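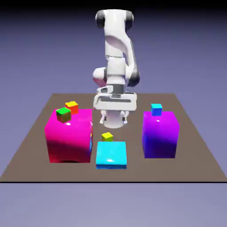

May, finishing room, started 7:40 am

Hutaline gray stain on white oak, second round. The can says "weathered driftwood in one coat," and Fotini Karamanlidis has been saying the same thing since she got back from the Teltarard open house, where they had a lovely board on the counter. I haven't met a one-coat gray I believed in yet. Most of them go on gray and end up either green or blue once the oak has had its say. The brownish-gray of the tabletop in the picture at the top is where I'd like to land, and the muted blue-violet behind it is the direction I'm afraid of. Screens vary, so I won't hold anybody to an exact match. Warm side of neutral, flat, no purple.

Panels: 16, all cut from the Grundwood delivery, all flat-sawn white oak, numbered on the back in pencil. Sanded to 150 and vacuumed. Half were wiped with a damp rag to raise the grain, left to dry overnight and scuffed with worn 220. The other half went straight from sander to stain, the way the can tells you to do it. I mixed up the order on the bench so I wouldn't put all the nice boards in one group, which I suspect I did last time.

Stain put on with a cotton rag, left 4 minutes, wiped off along the grain. The can gives a range of two to ten minutes, and that's wide enough to excuse any result you get.

9:15. First look, still wet. Everything looks wonderful wet. Not writing down colors.

11:30. Dry to the touch. The panels with raised grain took more stain and are visibly darker. The unraised ones are patchy near the ends and a bit pink where the rays show. I called it pink, Liam McGrath called it "skin," and Fotini says it's the lamp over the bench. She may have a point about the lamp. Carried three of them out to the loading door and they were less pink in daylight, though they didn't go gray either. Beige with ambitions.

1:10 pm. Weighed the can before and after. We went through 305 grams on this batch, wiping included. The coverage figure on the label would have us using a good deal less. Some of that is in the rags, and I don't know how much, so I'm not going to make a fuss over it until we weigh the rags too. Next time: rags on the scale before and after, in a closed bag. (Then rags out flat on the rail, as usual. Somebody left one balled up on Tuesday's cart of offcuts and I don't want to find another.)

2:00. Topcoat on half of each group, the Daly waterborne matte, brushed. I expected this to be where the blue would turn up, and on the unraised panels it did, slightly. On the raised ones I can't see it. Liam says he can. He'd been told which was which, so I had him turn around while I shuffled them, and then he picked wrong twice and right once. I did no better. So "slight blue under topcoat" goes down as a maybe, for both of us.

What I don't accept yet:

That the raised-grain step is what makes the difference. Those boards also sat overnight on the rack by the heater, and the others didn't. Drier wood might drink more all by itself. I should have put the whole lot on the same rack and I didn't think of it until lunch.

That the Teltarard sample was one coat. Fotini asked them and was told yes. It had an even, almost chalky surface that I can't get here with one coat of anything. I'd like to see the back of that board.

That the color holds. Panel 7 from the first round has been on the windowsill 29 days and the exposed half has gone yellow compared with the half under tape. The topcoat on that one was the old solvent varnish, and old varnish yellows over anything, so it tells us very little about the stain. Taped up panels 3 and 12 from today and put them beside it. Please don't move them, and please don't set coffee on them.

What I'm willing to say: with grain raised, one coat gets a color I'd call brownish-gray from across the room, and closer to taupe up close. Without it, no. I wouldn't quote this finish to a customer on either set of panels.

Fotini wants to try thinning the second coat with water — the can allows up to ten percent. Fine by me, as long as the boards all come off one rack and whoever judges them doesn't know the numbers. Need more flat-sawn first. The leftover Grundwood pieces are mostly rift and they stain differently enough to muddy everything.

4:50. Lids on, brushes in the rinse bucket. Panel 9 has a fingerprint in the topcoat. Mine, I think.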